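Intro to Automation — handout 6
Notes from the visit to the Tevetti lab, Hasville
Put together by Irina Cozma, 10/20/23. Typed up fast, corrections to me please.

Read before section. Bring a printed copy, there is space in the margins for a reason. If you missed the visit you are still responsible for everything under Grasp planning and Simulation, the rest is background.

Who we met

Eglė Baranauskienė — runs the demo floor, did most of the talking.
Giang Tiêu — simulation side. Second half of the visit.
Seija Vuorinen — safety walk-through at the start, also the person to email about summer positions (applications in January, she does not want them earlier).

Safety walk-through

Short version of what Seija covered. Yellow line on the floor = reach of the arm plus a margin. You stay outside it when the beacon is on, even if the arm is standing still. A still arm may be waiting on a timer or a part. She made the point twice.

Three ways the cell stops: the red button, the gate switch, the light curtain. They are not the same kind of stop. The red button takes power off the drives and someone has to restart by hand. The gate switch does the same. On this cell the light curtain only holds the motion with the drives still powered, and it can be resumed from the panel. Know the difference, it will come up again in handout 8.

Somebody asked why not have all of them cut power. Answer: a full stop at speed is hard on the gearboxes, and the curtain trips a lot during a normal shift.

Demo 1: bin picking

Buten cell. Single arm, parallel gripper, overhead depth camera. Job is to take mixed plastic fittings out of a deep bin and set them on a belt facing the right way.

The log for the run before we arrived: 412 attempts, 329 good picks. Work out the rate yourself (it is just under 80 percent). Eglė said that's a poor run for this cell and she picked it on purpose so we'd have failures to talk about. How the failures sort out, her ranking, most common first:

- part wedged against the bin wall, one finger can't get down beside it
- two parts picked together
- part seen where there isn't one, shiny bag liner fooling the depth camera
- part picked fine and then dropped on the turn

Note that only the last one is a grip problem. First and second are planning, third is sensing. Students nearly always want to fix the grip first. A stronger gripper would have done nothing for most of that list.

Her fix for the wall problem was cheap: they gave the bin sloped sides so parts slide to the center. No code changed. Write that one down.

Grasp planning, the part you need for the problem set

Parallel gripper = two fingers, one degree of freedom, they close toward each other. So a grasp comes down to where the midpoint between the fingertips goes, which way the gripper points, which way the closing line runs, and how wide the fingers start.

Steps as Eglė drew them on the board:

1. Get candidate grasps on the part. Pairs of surface points roughly facing each other.
2. Throw out any pair wider than the maximum opening.
3. Throw out any where the line between the points leaves the friction cone at either contact. (Cone half-angle = arctan of the friction coefficient. Review from lecture.)
4. Collision check the open gripper at the grasp pose. Whole gripper, body included. People check the fingers and forget the body, then the body hits the bin.
5. Collision check the approach path, usually a straight line in.
6. Rank what's left. Execute the top one.

Step 4 kills the most candidates in a deep bin. Step 3 kills the most for odd shapes on an open table. Think about why before section.

Question from the group: how wide do you open before approach? Full open is the lazy choice, and fine when there is room. In clutter you want the part width plus a small clearance on each side, otherwise the fingers land on the neighbors. Tevetti's default is full open on the table cell and fitted opening on the bin cell.

Demo 2: simulation

Giang's section. He works in a simulated indoor space before anything goes on a real arm. Main reason is volume. Overnight batch the week of our visit was 1275 trials on one workstation, with the part pose and friction changed every trial. The real cell could not do that in a night and somebody would have to stay and refill the bin.

He showed the view from behind the gripper, looking out past the fingers. Most of the planning tools on his side use this view so get used to reading it. Body at the bottom center, fingers reaching up toward the middle. Here the fingers are open with nothing between them. Also look at how much the gripper hides — the left finger covers part of a picture hanging on the brown wall, and the casing blocks some of what's behind it. Any camera mounted this way has the same trouble, and it gets worse near contact when you most want to see the part.
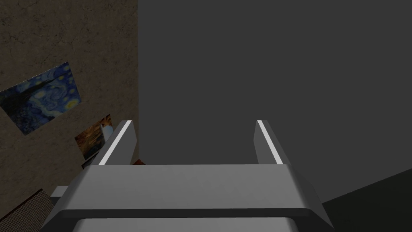 What gets randomized and why

Idea: if the planner only ever sees one clean room it learns the room. So change the things that should not matter and see if the result holds. Giang's list:

- wall and floor textures
- pictures and other clutter in the background
- lighting direction and strength
- camera position, small shifts only
- friction, part mass
- small errors in the reported joint angles

First four are about what the camera sees. Last two are physics and hardware. Keep them apart in your reports. If you change both at once and the score drops you have no idea which one did it.

He was blunt about the limits. Contact is the weak spot. Simulated parts don't flex or snag the way real ones do, and simulated friction is one number where the real thing changes with dust and wear. His rule: trust the sim for reach and collisions, be suspicious about whether the grip holds, and never quote a sim success rate as if it was a cell success rate.

Kaisu Ruotsalainen asked how well the two agree on the bin cell. Giang said the ranking of planners mostly carries over, the best in sim is usually the best on the arm, but the actual percentages don't. Good question, good answer, possible exam material.

Demo 3: changeover

We ran out of time, so this is thin. Ostrowski fixture plate, swaps between part types with 3 locating pins and a clamp. Operator pulls the plate, drops the next one on, loads the matching program. What takes the time is the check afterwards: slow run through every taught point with a hand on the hold button. Eglė would like to skip it and won't. A plate seated badly on one pin looks fine from standing height and is off by enough to crash the gripper into the clamp.

Vocabulary, know these

Parallel gripper. Maximum opening. Approach vector. Friction cone. Antipodal grasp (the "facing each other" pairs from step 1). Domain randomization. Occlusion. Taught point. Changeover.

For section

a) Take the failure list from demo 1. For each item say if it belongs to sensing, planning or grip, and give one fix that needs no new code. Sloped sides are taken.

b) Sketch a gripper-mounted camera and a part on a table. Shade what the fingers hide when fully open, then again when closed to the part width. Which is worse, and does it depend on the camera height?

c) Suppose your planner scores well in sim and badly on the arm. Write down the first thing you would measure on the real cell. One thing, with a reson, half a page at most.

d) Optional. Redo step 4 for a bin with straight walls and a part lying flat in the corner. How many approach directions survive?

Hand in a and b on paper. c can be emailed. Slides from Giang will go up when he sends them, he wants to take a couple of customer parts out first.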